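Chapter 4
Surfaces and the Work Done on Them

A kitchen can be measured in many ways. Builders count cabinets, real estate agents count square feet, and appliance dealers count cubic feet of cold storage. Cooks tend to judge a kitchen by its counter. This chapter is about the counter as a work surface: what it is made of, how it wears, how high it should be, and how much of it a household needs.

Speckled surfaces are common in kitchens of every price, and they come up throughout the chapter.
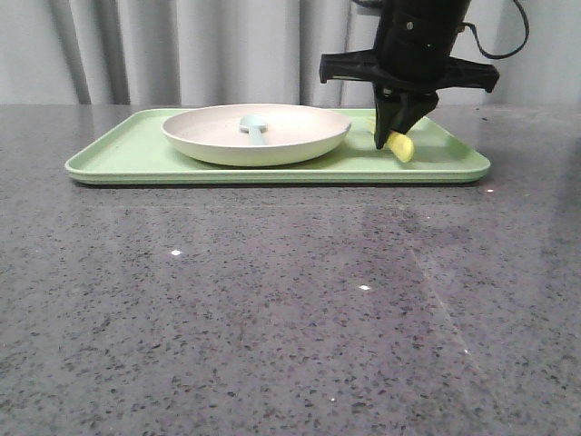
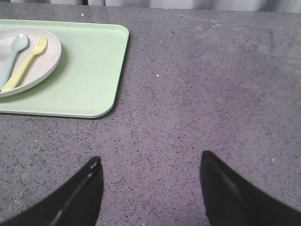
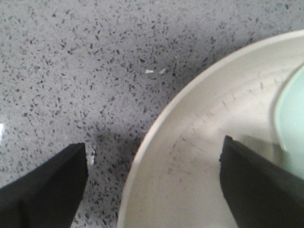

What You Will Learn

After reading this chapter you should be able to:

- name the main groups of countertop material and say how each is made
- explain the difference between hardness, toughness and porosity
- read a counter plan and mark its landing areas, prep areas and dead areas
- work out a comfortable counter height for a given user and a given task
- write a care sheet for a surface that a client could follow

Key Terms

Aggregate, backsplash, binder, dead area, engineered stone, honed finish, landing area, overhang, porosity, sealer, solid surface, terrazzo.

4.1 Why the Surface Matters

Almost everything that happens in a kitchen passes over a horizontal surface at some point. Groceries are set down on it before they are put away. Vegetables are washed in the sink, but they are trimmed and cut beside it. Hot pans leave the stove and have to go somewhere. Dishes wait to be filled, then wait to be washed.

For most of the history of the house, this surface was a table. It stood in the middle of the room and could be moved. The built-in counter came later, along with piped water and the fixed stove, and it changed how kitchens were laid out. Once the sink and stove could not move, the surface between them was fixed too, and its length and height were set by a builder who might never meet the cook.

That is still the usual case. Most people work at a counter that was chosen for someone else. A designer who understands surfaces can do a good deal for such a kitchen without taking anything out: a board of the right thickness, a better light, a small appliance moved to a corner.

4.2 The Main Groups of Material

Countertop materials fall into five groups.

Natural stone is cut from a quarry in blocks and sawn into slabs. Granite and marble are the best known. The two behave very differently. Granite resists acid well. Marble does not, and a cut lemon left on a polished marble counter will leave a dull mark, known as an etch, that no household cleaner will remove.

Bound stone is made by mixing crushed or ground mineral with a binder. Terrazzo is the older type and traditionally uses cement. Engineered quartz uses a resin. In both, the larger pieces are called the aggregate, and their size and color decide how the finished surface looks. A fine, dark aggregate in a gray base is a popular choice - it hides crumbs between wipings, which some owners like and others come to regret.

Solid surface is a plastic sheet filled with mineral powder. It is softer than stone and scratches easily, but the scratches can be sanded out. Seams can be glued so that they barely show.

Laminate is layers of paper and resin pressed together and glued to a board. It is light and cheap. Its weak point is the seam, where water can get in and swell the board underneath.

Wood and metal make up the last group. They have little in common apart from a long record of use in working kitchens. Wood needs oil and dry air. Stainless steel needs very little, though it is noisy and shows every fingerprint.

It is hard to sort a surface into one of these groups by looking at it. A printed laminate can pass for stone across a room, and a speckled slab may be granite, terrazzo or quartz. Look for a cut edge, such as the rim of a sink opening. A material that is the same all the way through will show its pattern there.

4.3 Three Properties

Three words are often mixed up in sales material.

Hardness is resistance to scratching. A steel knife will not scratch quartz, but the quartz will dull the knife. For this reason a cutting board is needed on a hard counter as much as on a soft one.

Toughness is resistance to breaking. A surface may be hard and still chip when a heavy pot strikes its edge. Rounded edges chip less than square ones.

Porosity is the amount of open space in the material. Liquids enter a porous surface and carry color with them. A sealer slows this down and must be renewed. To test a sealed counter, leave a spoonful of water on it for ten minutes and then wipe it off. If a dark patch remains, the sealer has worn thin.

Heat is a separate matter. Resin binders can scorch or discolor under a hot pan, even when the mineral around them is unharmed. Use a trivet on any surface whose makeup is not known.

4.4 Case for Study: The Ponard Apartments

The Ponard building has 116 apartments, all fitted with the same L-shaped counter. When the owners planned a renovation, they asked the design firm Agbayani to look at the kitchens first. Tenants were sent a short survey in August.

The most common complaint was about space beside the stove. The plan gave a landing area on one side only, and in many apartments a toaster or dish rack already stood there. The second complaint was height. Every counter was 36 inches high, which suited some tenants for washing up and very few of them for kneading dough.

The firm proposed a pull-out board set lower than the counter, at 32 inches, in place of the top drawer. It also moved the outlets, so that small appliances could stand in the inside corner, a dead area in the old plan. The counters themselves stayed. They were cleaned, resealed and given a new bead of caulk along the backsplash.

Before You Read On

Measure the counter you use most often. Write down its height, its depth, and the longest clear run with nothing standing on it. Then stand at it with your arms relaxed and your elbows bent, and measure from the floor to your elbow. Keep these numbers, as they will be needed for the height exercise in section 4.6.

4.5 Landing Areas

A landing area is a stretch of counter next to an appliance or sink where things can be put down.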